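News > Technology > Workplace

Search this site
Enter keywords
Go

Onia opens remote teaching room for kitchen robots

Onia, the company behind the Kaltier household arm, has opened a room at its Dumine site where staff teach robots everyday jobs by remote control. The room went into full use in October and runs from early morning until 10 pm.

Operators sit at a desk with a hand controller and a screen. When they move the controller, the arm moves in the same way, and the software stores the path it takes along with the opening and closing of the gripper. Each stored attempt is called a demonstration. Once enough of them have been gathered for a job, they are used to train the program that will later run the arm without a person at the controls.

The first jobs on the list are all found in a kitchen: opening and shutting drawers, moving a cup from a worktop to a shelf, turning a tap and closing a cupboard door. There are 17 in total. The company wants 100 good demonstrations of each before it moves on to anything harder, such as loading a dishwasher.

Until this year Onia taught its arms almost entirely by hand. A member of staff would take hold of the arm near the wrist and push it through the movement while the joints were left slack. The method is simple to learn and gives the person a direct feel for how heavy the arm is and where it will not bend. It is also tiring, and the person's own hands and shoulders tend to get in the way of the cameras that the robot learns from.

Remote control deals with the second problem, but it brings some of its own. Operators cannot feel when the gripper has touched something, so they have to judge it by eye. New starters often close the gripper too early or come at a handle from too steep an angle. Onia says most people need two weeks of practice before their demonstrations are good enough to keep.

Hand teaching has not been dropped. It is still used for jobs where a small amount of force matters, including pressing switches and wiping down a surface. Staff who do this work now take turns at the desk as well, and spend no more than 40 minutes at a stretch on either task.

Much of the early practice takes place in simulation, using a computer model of a kitchen supplied by Tsoukalas, a software firm that also makes training tools for crane drivers. Operators use the same controller and the same screen, but the arm and the furniture exist only in the model. A failed attempt can be wiped and started again at the press of a button, and no handles are broken.

Demonstrations from the simulator are also kept and mixed in with those from the real arm. The model allows the colours of the furniture to be changed between attempts, which is meant to stop the robot from learning that a drawer is always white or that a cupboard is always to its left. Light and shadow can be altered too.

Drawers have taken up more time than any other job. The operator has to bring the open gripper up to the handle, line the two fingers up with the bar, close them and then pull back in a straight line. If the pull drifts to one side, the drawer may jam in its frame or the fingers may slide off. In the simulator the view comes from low down and close to the furniture, and operators are told to keep the fingers apart until they have the handle properly lined up.
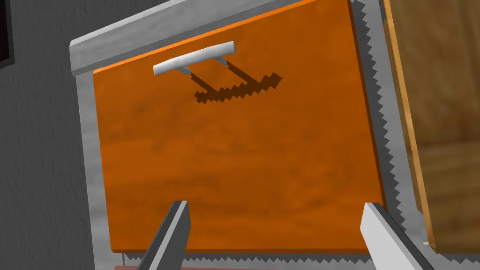

What makes a good demonstration

Every attempt is checked by a second member of staff before it is added to the training set. The checker plays it back at normal speed and marks it as keep, repeat or discard. An attempt does not have to be quick to be kept, but it should be smooth and should not include long pauses while the operator decides what to do next.

Small corrections are allowed. If an operator misses a handle, backs off and tries again from a better position, the attempt is usually kept, as it shows the robot how to recover. Attempts in which the arm knocks into the furniture are thrown out.

The company has written a short guide for operators which sets out where each job starts and ends. For a drawer, the demonstration begins with the arm clear of the handle and finishes with the gripper open again and moved away. Earlier recordings often stopped as soon as the drawer was open, and arms trained on them would go on holding the handle until someone switched them off.

Jobs and hours

More than 100 people applied for the operator posts at Dumine. No background in robotics was asked for. Applicants were given a short test on the simulator and an eyesight check, and those taken on came from a range of work including packing, hairdressing and driving.

The posts are split between an early and a late shift, with the changeover at 2 pm. Part-time hours are on offer on both. Onia expects to advertise further posts when the dishwasher work begins, and says these will also include training on the simulator.

The Kaltier arm is not yet on sale for home use. A small number are on trial in shared kitchens, where they are limited to opening and closing drawers and cupboards and are switched off overnight. Results from the trial will be used to decide which jobs the teaching room takes on next.

Contact the newsdesk | Copyright, all rights reserved | Back to top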